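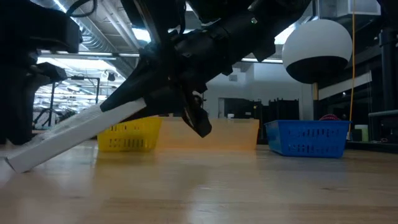 Fliminham Automation Group – Manipulation Bench Support

Ticket: Long bar slips and rotates in gripper during carry
Status: Open, workaround in place
Component: Gripper, right arm
Opened: 15 June 2023

Summary

The Fevon gripper loses the angle of the long white bar when it is held away from the middle. The bar stays in the fingers but the far end droops until it is close to the table. On the next move toward the bins it can touch down and turn further. The Azimi gripper, run on the same arm with the same program, does not show the fault as often. We need to decide which one stays on for the sorting trials.

Setup

Two arms, one table. Only the right arm is moving in these runs; the left is parked with its drives on. Bins are in the usual order from the left: yellow basket, orange bin, blue basket. Controller is the Tulla unit, same firmware for both grippers. Finger force set to 40 percent unless noted.

Steps to reproduce

1. Home the right arm and load the bar program.
2. Grip the bar near one end, with the long side out to the left.
3. Lift, hold, then carry toward the orange bin.
4. Compare the bar angle at the hold point with the angle at the end of the carry.

Expected: bar angle does not change between hold and release.
Seen: free end drops during the carry. The controller reports a good grip the whole time.

Log

Entry 1. Ran 300 cycles with the Fevon fingers. Fault is present on end grips. Center grips are clean. No error codes from the Tulla side, and finger position stays flat in the trace, so the fingers are not opening. The bar is turning between them.

Entry 2. Changed over to the Azimi gripper and ran 300 cycles. Tool weight and center point re-entered before the run. Fault still happens on end grips but the drop is smaller and most carries finish without contact.

Entry 3. Refitted Fevon. Raised finger force from 40 to 55 percent. Less rotation, but the tips now leave marks on the bar. Put it back to 40. Higher force is not a fix for soft parts.

Entry 4. Checked the mounting screws and the tool flange. All tight. Checked the finger pads for play by hand with the drives off – none found. Pads wiped down, no change in the next run.

Entry 5. Halved the acceleration on the carry move only. Rotation is nearly gone with Azimi and much reduced with Fevon. Cycle time goes up by 2 seconds. Accepted as a workaround for now.

Entry 6. Asked whether the camera could be giving a bad grip point. Compared the planned point with the taught point for end grips. They agree. Camera ruled out. Calibration file left as it was.

Likely cause

Contact patch on the Fevon tip is too short for a part of this length. The angular tip is good for reaching into a bin and picking small items off the bottom, and it gives little to resist turning when the load is all on one side. The Azimi pad is longer along the bar. The good-grip flag on the controller is based on finger position and cannot report rotation.

Workaround

Use the slow carry profile for any part marked long in the part table. Block end grips where a center grip can be reached. Keep force at 40.

Open items

– Longer pads for the Fevon fingers have been requested. If they arrive before September, repeat Entry 1 with the same program and force.
– Add a wrist torque check at the hold point and stop the carry if the reading drifts.
– Full trace is saved under run 1,073 on the bench drive. Do not overwrite it, the Tulla support desk has asked for a copy.
– Gripper choice for the sorting trials stays undecided until the pad test is done. Fevon remains mounted.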